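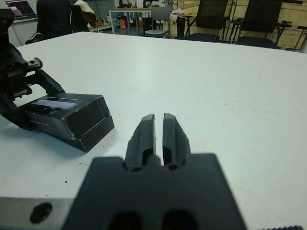
Floltwood Support replied:

Thank you for the log files. We can see that the sync between your old order system and Zesbridge stops after record 80 in each batch. Please tell us which version of the connector is installed, and if the batch size was changed during the migration.

Customer, October 5, 2026:

The connector is version 11. The batch size was 30 in the old setup, and our team raised it to 80 in September, when we moved the first department to the digital order form. I did not know that there is a limit, it is not written in the migration guide. The records after the stop are not lost — they stay in the waiting list with status "pending", but they don't move until I restart the service by hand.

What I tried already:

Restart of the connector: works for one batch, then the same stop.
New access key for Zesbridge: no change.
Batch size back to 30: the first batch passed, the second gave error 55, "target not ready".

Floltwood Support replied:

Error 55 comes from the Fistadar module and not from the connector. It appears when two workflows write to the same table. Please check if the old nightly export is still active.

Customer:

Yes, the old export was still active on the Liu server. I have turned it off and started the sync again with batch size 30. The waiting list is now empty and there is no error in the log. Please keep the ticket open until our next department is moved. I also ask that the limit is added to the guide, in the chapter about connector settings.

Status: waiting for customer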